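Förderverein Cirado e. V.
Protokoll der Vorstandssitzung vom 27.04.2026

Ort: Vereinsraum Butport, Erdgeschoss
Beginn: 18.30 Uhr, Ende: 20.45 Uhr
Sitzungsleitung: Berkay Keskin
Anwesend: zehn Mitglieder laut Liste, davon fünf aus dem Vorstand
Entschuldigt: zwei Mitglieder
Verteiler: Vorstand, Kassenprüfung, Aushang

TOP 1 Begrüßung, Beschlussfähigkeit, Tagesordnung

Die Einladung ist fristgerecht verschickt worden. Der Vorstand ist beschlussfähig. Der Punkt „Spendenquittungen“ wird auf Antrag vor den Punkt „Schulranzen“ gezogen. Die so geänderte Tagesordnung wird ohne Gegenstimme angenommen.

TOP 2 Protokoll der Februarsitzung

Auf Seite 2 muss es „Lagerraum Kozan“ heißen, nicht „Lagerraum Butport“. Mit dieser Änderung ist das Protokoll genehmigt. Offen aus der Februarsitzung ist noch die Rückgabe der zwei Leihtische an die Kirchengemeinde. Wird bis zur nächsten Sitzung erledigt.

TOP 3 Bericht zur Wintersammlung

Abgegeben wurden 569 Pakete mit haltbaren Lebensmitteln und Hygieneartikeln. Die Verteilung lief über die Ausgabestelle in Kozan und über die Familienzentren. 27 Pakete konnten nicht zugestellt werden, weil die Adressen nicht mehr stimmten. Sie stehen im Lager und gehen an die Notunterkunft, soweit die Haltbarkeit reicht.

Kritisiert wurde die Annahme am letzten Tag. Die Schlange reichte zeitweise bis auf den Gehweg, und es fehlte eine zweite Waage. Für den Herbst soll die Annahme auf zwei Tage verteilt werden. Außerdem wird der Handzettel überarbeitet: Glaskonserven, Medikamente und angebrochene Packungen sollen deutlich ausgeschlossen sein.

TOP 4 Spendenquittungen

Die Quittungen für Geldspenden sind verschickt. Bei Sachspenden gab es mehrere Rückfragen zum Wertansatz. Es bleibt dabei, dass für Sachspenden nur dann eine Bestätigung ausgestellt wird, wenn ein Kaufbeleg vorliegt oder der Wert anders nachvollziehbar ist. Der Hinweis wird auf die Internetseite gesetzt.

TOP 5 Schulranzenaktion zum neuen Schuljahr

Die Aktion läuft wieder unter dem Namen Pidow. Die drei Grundschulen melden den Bedarf über die Sekretariate, Namen der Kinder werden nicht weitergegeben. Gesammelt werden neue oder gut erhaltene Ranzen, Federmappen und Sportbeutel. Spender können auch einen Gutschein beim örtlichen Schreibwarenladen hinterlegen.

Diskutiert wurde, ob gebrauchte Ranzen noch angenommen werden sollen. Im vergangenen Jahr musste ein Teil aussortiert werden. Ergebnis: Annahme ja, aber nur nach Durchsicht vor Ort durch zwei Personen.

Beschluss: Der Verein stellt für fehlende Ausstattung 1000 Euro aus freien Mitteln bereit.
Abstimmung der fünf Vorstandsmitglieder: vier Ja, keine Nein, eine Enthaltung.

TOP 6 Sachspenden für Schulen und Jugendtreffs

Neben Schulranzen werden dem Verein immer wieder Geräte und Unterrichtsmaterial angeboten, zuletzt auch Laborglas. Bisher wurde von Fall zu Fall entschieden. Künftig gilt: Angebote bitte schriftlich mit Stückliste, Abholung erst nach Zusage einer Schule oder eines Treffs. Eine Einlagerung auf Verdacht findet nicht mehr statt, der Platz in Kozan reicht dafür nicht.

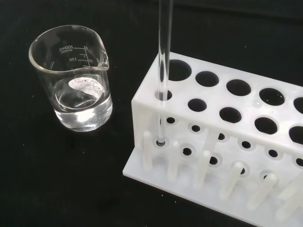 Becherglas und Reagenzglas im Ständer

Glas wird nur ohne Sprünge und abgeplatzte Ränder angenommen. Chemikalien nimmt der Verein in keinem Fall an, auch nicht in verschlossenen Originalgebinden. Die Gesamtschule soll gefragt werden, ob die Fachschaft Chemie Bedarf hat.

TOP 7 Lager und Fahrdienst

Der Mietvertrag für den Lagerraum Kozan verlängert sich um ein Jahr zu gleichen Bedingungen. Das Türschloss klemmt, der Vermieter ist informiert. Für den Fahrdienst werden noch zwei Personen mit Führerschein Klasse B gesucht. Fahrtkosten bitte monatlich einreichen und nicht gesammelt am Jahresende.

TOP 8 Verschiedenes

Der Stand beim Stadtteilfest ist angemeldet. Benötigt werden ein Pavillon, zwei Spendendosen und die neuen Faltblätter. Für den Aufbau bitte in die Liste im Vereinsraum eintragen.

Die Schlüsselliste ist nicht vollständig. Wer einen Schlüssel für Butport hat, meldet sich bitte bei Berkay Keskin.

Aufgaben
Handzettel Herbstsammlung: Entwurf zur nächsten Sitzung
Hinweis Sachspenden auf der Internetseite: Schriftführung
Anfrage Gesamtschule: Berkay Keskin
Leihtische zurückbringen: Fahrdienst

Der nächste Termin wird per Rundmail abgestimmt.

Für das Protokoll: Schriftführung
Gesehen: Berkay Keskin, Vorsitz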